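Ticket 1843: Scoreboard drops the count after the second inning
Status: Open, waiting on Briggs
Product: Hadik Scorebook, with the Itar board controller

What's going on

Hi again! I run the scoring table for our rec league ballpark over in Drustton, and I'm back with the same headache I had in October. The board comes up fine, lineups load, first pitch goes great, and then somewhere past the second inning the balls and strikes just quit updating. Runs and outs keep going (thank goodness), but the count sits there at whatever it was, and I get hollered at from both dugouts.

What I tried first

I restarted the Itar box between innings like your help page says. That bought us 2 batters, and then it froze again. I also swapped the long cable for the spare, which is over 200 feet and a real pain to drag along the fence, and saw no change at all. The score app on my tablet shows the right count the whole time, so I'm pretty sure the trouble is somewhere after that.

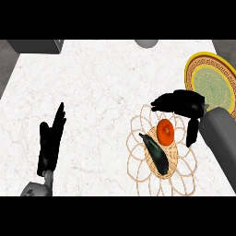 What the log says

I pulled the log after the game like you asked. It has "send queue full" 16 times, and every one of them lands right after a pitching change. Could it be resending the whole roster whenever I swap pitchers? We go through a lot of pitchers, especially in the younger division, so that would kind of fit.

Update, 9:40 pm

Okay, so I tried a pretend game at home with the board unplugged and made a bunch of pitching changes in a row. Same error! Then I turned off "show pitcher name" in the Hadik settings and ran it again, and the log stayed clean through six innings. I'd rather not leave it off for good, the kids love seeing their names up there.

What I need from you

Can Briggs look at whether that setting is the culprit, and is there an update coming before our tournament? I'll keep names off for the next game and send you that log too. Please don't close this one yet, the last ticket got closed on me before I'd had a chance to test anything.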